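Gripper closes, reports a good grip, comes up with nothing (cloth in a bin)

Posted by Kojo Nyarko, Sunday, July 7, 2019
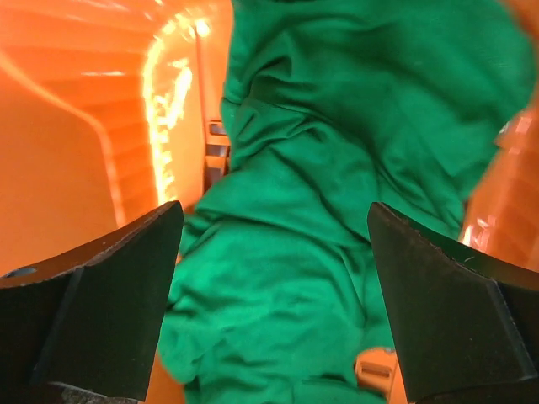
Wrist camera view, fingers open over the green cloth in the orange bin.

I have a two-finger gripper on a small arm, picking cloths out of a plastic bin. It worked well through June. Now it goes down, closes, says it has hold of something and lifts away empty. Out of 53 tries last night it reported a grip on every one and dropped or missed 11. Twice it pushed down hard enough to trip the force stop, and the second time the bin moved along the bench.

The controller is a Hekmont and the picking program is Vakitz, both on default settings apart from the closing force, which I raised. Hard objects are fine. I have cleaned the fingers and run the calibration again, with no change. Is it the gripper or the camera?

Bendik Ekström

I'd look at the grip check first. As I understand your setup, it decides it has hold of something when the motor current goes up. If you raised the closing force and left the threshold alone, the fingers pressing on each other will pass the test. Close it on nothing, well above the bin, and read the log. If it still says "gripped", you've found that part. Use finger position as well as current. A thin fold of cloth leaves very little gap, so measure it with one layer held by hand, with the arm in slow mode and your other hand on the stop button.

The force stops are a separate fault. There's a strong glare on the bin wall to the left of the cloth, and a shiny wall like that can give you bad depth readings. Move the lamp or put a sheet of paper over it and see if the height settles down. Set a lowest height just above the bin floor too, so a bad reading can't drive the fingers into the plastic. Don't raise the force limit to get past the stops.

And fix the bin to the bench before you run it again.

gyamfi

had the same with towels, put rubber on the fingertips and it was mostly ok after that

Kojo Nyarko

Closed it in mid air and it said "gripped", so that is the first fault. I've put the force back to default and clamped the bin. Will try the lamp tomorrow.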